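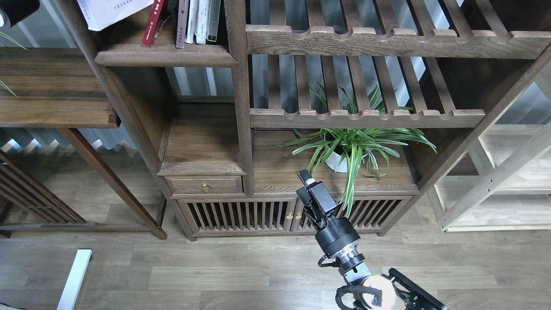
*Denau, April 2022*

**The Zesau cabinet** is a tall wooden shelving unit, part bookcase and part cupboard, and I've been writing up entries on old furniture for long enough to admit it's my favourite (sorry, wardrobes).

## Form

No two are quite alike, but mine has the bits I'd look for: a low cupboard on short legs, a small drawer, a compartment for books and slatted shelves with a row of rounded notches cut along the front rail. The stain is dark, the knobs are brass, and the cupboard doors are made of upright spindles set close together – lovely to look at, a pain to dust!

## Origin

The name comes from Zesau, where the Petrenko workshop sold them to households short of wall space. Jhun Panganiban, who restores them, reckons the spindle doors began on larders, where food needed air.

## Use

People keep all sorts in them. I've got books on the left and a spider plant in a white pot on top of the cupboard, and its leaves hang down over the front edge. The pot sits straight on the cupboard top. For the wood itself I use plain beeswax every 6 months and a soft paintbrush between the spindles, which takes me 15 minutes if the radio's good.

## See also

- Gernesik dresser
- Spindle-backed chairs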